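Notes for session 4, prepared by Hema Thampi
Arnley evening course: Faith and Daily Work

Please read Ruth chapter 2 before you come. It is short, and we will use it for the whole evening.

## 1. Work in the story of Ruth

Ruth is a foreigner and a widow. She does not wait at home for help. She asks Naomi if she may go to the fields and pick up the grain that is left behind (2:2). The law of Moses gave this right to the poor and to the stranger (Leviticus 19:9-10). So her food comes from two sides: from the law of God, and from her own hands.

Look at the greeting in 2:4. Boaz says to his workers, "The Lord be with you." How do people greet each other at your work in the morning?

## 2. Debt and the seventh year

Deuteronomy 15 says that debts must be released every seven years. Teachers do not agree if this was a full cancellation or only a pause. I lean to the first reading, but in the discussion you are free to defend the second.

## 3. Calling

Paul made tents (Acts 18:3). In the Ayala group last May, many students said they feel their job is less holy than the work of a pastor. Colossians 3:23 was written first of all to slaves, and we should read it with this in mind.

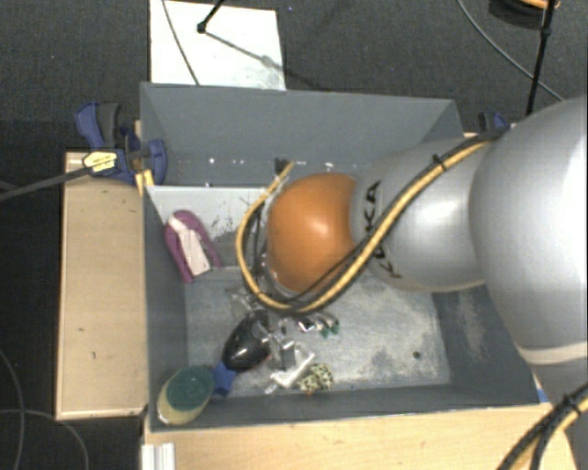

## 4. For next time

- Write one page on a task you do every week, and pray over it before you write.
- Read Matthew 20:1-16.
- The Kutside reader, page 122, is optional.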